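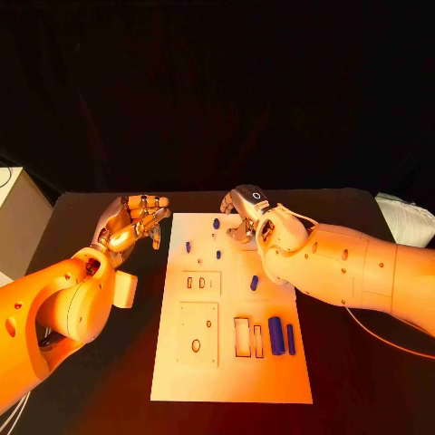
The planner that Charito Catacutan wrote at Sodside decides only one thing at a time: which hand moves next, and where. Everything else is left to a second program, Plallitz, which checks the path 200 times a second. Small blue pegs on a white board are a hard case for both, as two arms reaching in from opposite sides can block each other's way.

"Most of our bugs are timing bugs," said Rogelio Talavera, who keeps the logs. The latest build has 3,712 recorded attempts behind it – 443 of them stopped early by the checker. Catacutan reads those first.

Print this article | E-mail this article
Home | Features | Software | Archive
Contact us | Copyright 2024 | Back to top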